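Laundry on the Bed, and Other Winter Habits

I have a confession. For most of last winter my clean laundry lived on top of my bed, and every night I scooped the whole lot onto a chair, and every morning I scooped it back again. Jummai Anozie asked in the August issue whether any of us had a folding routine worth sharing, and I laughed so hard I spilled my tea. But I do have one now, sort of!

I start with the dark knits -- socks, gloves, anything black and fuzzy that picks up lint if you so much as look at it. They go down flat on the quilt, where I can see what I've got. A bright, busy quilt is a big help with this (mine is all pinks and blues, and I will not hear a word against it). Black on a black blanket is how I lost a glove for 9 days. 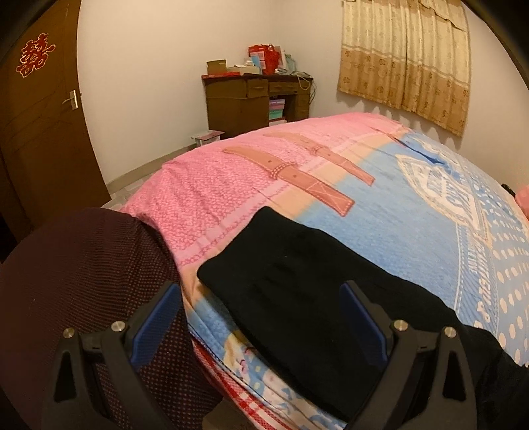 Then I do the big stuff, sweaters and towels, and I leave the fiddly things for when there's something good on the radio. Zainab Adeyemi swears by rolling her socks. I tried it for two weeks and all my cuffs went baggy, so I'm back to folding them once and stacking them in the drawer. If you have a trick for lint on ribbed knits, please, please send it in -- I've been through a whole lint roller since New Year's and my gloves still look like they slept under the couch.

Fidlow Neighbors Newsletter | 2025-02-02 | Write to us: drop a note in the Fidlow box | Back to top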